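Saarela Release Notes: Wrist-view pose estimation for drive handling

By Merja Mustonen, perception and tooling
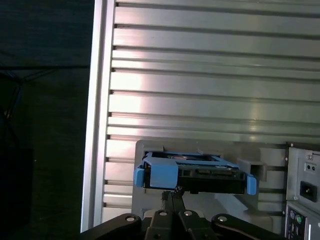
Wrist camera view of a hard drive in its blue carrier, resting in the grey fixture.

The November build of Saarela replaced the fixture localizer on the Trernstead cell. The old localizer fitted a plane to the work surface and searched for the fixture outline above it. On slatted aluminum this was a poor choice. The grooves produce strong parallel edges, the spacing between them is uneven, and the brushed metal throws highlights that saturate part of the sensor. The line detector would lock onto a groove near the fixture and report the fixture edge several millimetres off, with high confidence.

The new localizer ignores the table. It segments the carrier by colour in a hue-saturation space, takes the largest blue region inside a search window projected from the last known fixture pose, and fits the carrier model to the region boundary. The connector strip on the black front face of the drive is then used to resolve the remaining ambiguity along the long axis. If the strip is not found, the estimate is flagged as partial and the planner will not accept it for a grasp.

Santeri Ikonen rebuilt the evaluation set to go with it. It holds 468 labelled wrist views, all with the drive seated in the fixture, including a block taken with the overhead lights at full output. The old localizer failed on 8 per cent of them. Most of the failures were in the bright block, as expected. The new one has five failures in total. In each of these the fingers covered the strip and the fit slid along the carrier. All five were flagged as partial, so none would have reached the planner.

Changes on the control side are smaller. The fingertip mask is now generated from the joint state at the image timestamp. Previously it used the most recent joint state, which lagged the image during fast approaches and left a dark sliver of finger in the segmentation. Heikki Mäkelä has also moved the pre-grasp check out of the behaviour tree and into the motion server, where it runs on every approach whether or not the calling script asks for it.

Planning has one open item. The computer chassis is still modelled as a single box with a fixed margin. This is safe but wasteful, and it rules out several good wrist angles on the side of the fixture nearest the chassis. A mesh is available. Collision checks against it are too slow at the current replanning rate, and Eetu Heiskanen is testing a convex decomposition.

Anyone running a local branch should regenerate the camera calibration file before merging. The format has a new field for exposure, and the loader rejects files without it.

Comments

R. Leinonen: Does the colour threshold survive auto white balance? We had to lock ours at Oledcombe.

Merja Mustonen: It does not. White balance is locked in the driver config, along with gain.

flirkton_ops: Loader error message just says "bad file". Could it name the missing field?

Santeri Ikonen: Fixed on main.

Contact: Saarela tooling desk, Trernstead | Copyright Saarela 2024 | Back to top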